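Kivmont Robotics Club
Pre-session safety inspection, two-arm bench (student project: sock handling)
Inspected by: Vittoria Serra, bench safety lead
Date: 3rd August
Status: passed with comments. Read the comments.

Ratings are OK, FIX (before the next session) and NO (arms stay off until sorted). Items marked FIX go on the whiteboard with a name beside them. "Everyone" does not count as a name, and neither does "Fakum", which is the software.

SECTION A. BEFORE POWER

A1. Base plates tight on the rail, both arms
OK. Checked with the hex key, which was back in its drawer for the first time this term. Whoever did that, please keep doing it.

A2. Rail secure along the front edge of the bench
OK.

A3. Cables have slack through full travel
OK, with a comment. The big loop on the left arm is generous. Run the elbow through its range by hand before power and watch what the loop does. If it can reach a finger, yours or the arm's, re-route it.

A4. Exposed wiring and boards at the bases
FIX. The boards are where a sleeve could brush them. I asked for covers in the last report and was told they were in the print queue. The print queue currently contains 30 jobs, and I have seen what most of them are. Boards first, keyrings later.

A5. Wall baskets fixed and not overloaded
OK. Gave both a good tug. They hold light things. The power drill is not a light thing, however briefly you meant to leave it there.

A6. Emergency stop within reach of the operator's chair
OK. Pressed it, released it, pressed it again. It has been moved to the operator's left hand at the request of our only left-handed member, and the rest of you have coped.

SECTION B. GRIPPERS AND WORKPIECE

B1. Fingers free of cracks, sharp edges and play at the mount
OK. Flexed each one by hand with power off. The spare set is in the Bellini tin, labelled. Please don't glue a cracked finger. We tried it in the autumn and spent the afternoon looking for the tip.

B2. Grip force limit set and saved
OK at setting 20. The controller will happily accept 400, and I would like to meet the person who thought it should. Setting 20 holds a sock perfectly well. It is a sock.

B3. Fingertips tracking evenly, no snagging on fabric
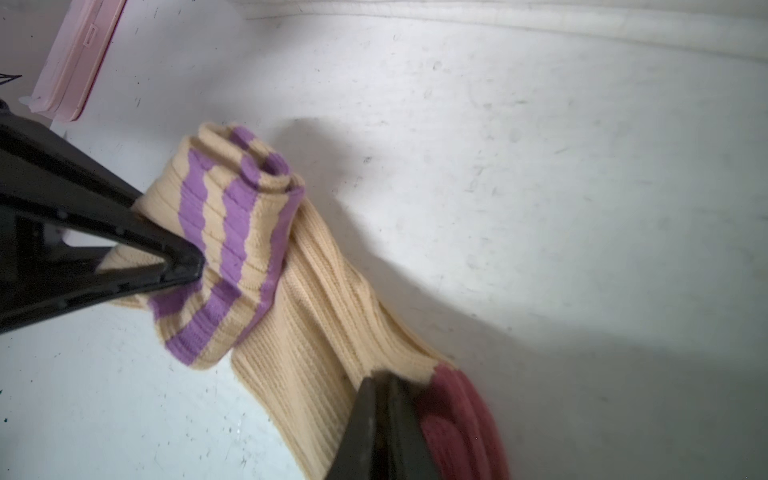 OK on rib knit. Loose loops are the ones to worry about, so trim any long threads before you start and keep the scissors off the bench afterwards. If a stitch catches, hit stop and open the gripper from the menu. Don't reach in and pull. You will lose to the motor, and I will have to fill in the pink form.

B4. Workpieces clean
FIX. Socks are to be washed between sessions. This was agreed unanimously in the first week, when we had reason to feel strongly about it.

SECTION C. WORKSPACE

C1. Bench surface clear of debris
FIX. Crumbs. There is a food rule, it is laminated, and it hangs at eye level. Wipe down with a damp cloth, let it dry, then start. Crumbs also get into joints, and a full strip-down of one wrist took Stumex two meetings and most of our goodwill.

C2. No food or drink inside the enclosure
FIX. See C1, and then see the chip bag. Cups go on the side bench as well. I don't care whether there's anything in them.

C3. Only task objects within reach of the arms
Partial. The tray and the pink case are on the list. The pig is not on the list. I have been told the pig is a morale item, and I have put it down as "obstacle, small, fixed position, tolerated". If it gets knocked over, that counts as a collision and goes in the log like any other.

C4. Arms cannot strike each other in the shared zone
FIX. This is the one I actually lose sleep over. Both arms are allowed into the middle, and the software margin is only as good as the last calibration. Until the new zones are loaded, run at half speed, with one person driving and a second on the stop.

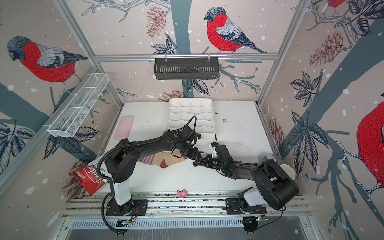 Item C4: both grippers over the middle of the bench.

C5. Walls and lining intact, nothing peeling into the workspace
OK. The bullfinch wallpaper is holding up better than the tape we used on the old enclosure. Press the seams down when you wipe the bench.

SECTION D. PEOPLE

D1. Hair tied back, lanyards off, sleeves up
OK on the day. The lanyard rule includes the people who are "just watching".

D2. Two trained members present
OK. Reading this checklist aloud in a funny voice is not the training.

D3. Session log filled in, including near misses
FIX. The cycle counter reads 1,710 and the near-miss column is blank. Either we are the most careful student club in the country or somebody has lost the pen. There's now a pen on a string.

ACTIONS BEFORE NEXT SESSION
Board covers printed and fitted (A4).
Socks washed (B4).
Bench wiped, snacks and cups out (C1, C2).
Zones recalibrated in Fakum and tested at low speed (C4).
Near misses written up from memory, with no prizes for creative writing (D3).

I'll reinspect C4 myself before anyone goes back to full speed. Leave the sheet clipped to the enclosure when you're done.

V. Serra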